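Is a separation coaching program worth paying for before mediation?

Posted in Separation & Divorce by Moriarty

My husband and I have been living apart since December and we start mediation soon. My sister keeps pushing a 12-week course from an outfit called Kitside. It costs $2,274 and claims to get you "emotionally ready to negotiate." I have my doubts. Their sales page says clients feel better by week 11, which sounds like something you could say about anyone who waits 11 weeks. Has anybody paid for one of these and gotten something out of it?
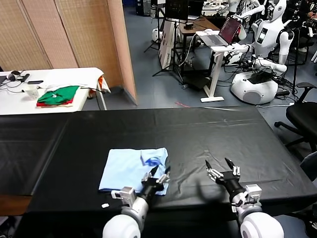

Do I have to finish a course like this before a mediator will see us?

Ask your mediator's office, but mine never brought it up and the only things they wanted from me were bank statements and a list of debts.

Nototside

I paid $200 for a shorter one, different company. It was videos and a workbook. The page on writing down what you want before you walk in was useful — I'd have gotten the same from a library book. The rest was breathing exercises. Check the refund terms before you give them a card number, and ask whether the coach has a license or only a certificate from the same company that sells the course.

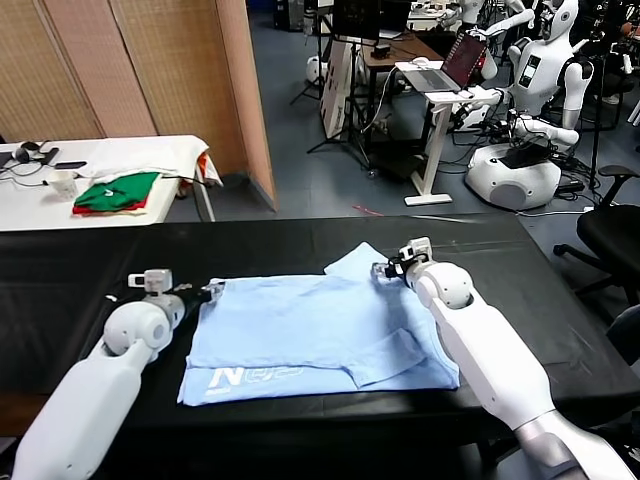 Posted by Goklow, Tuesday, in reply to Moriarty

depends on the person I guess. my cousin swears by hers but she also swears by her psychic. I'd put the money toward an hour with a lawyer who can read the agreement before you sign it, and see a regular counselor if you're not sleeping. insurance might cover some of that, it won't cover Kitside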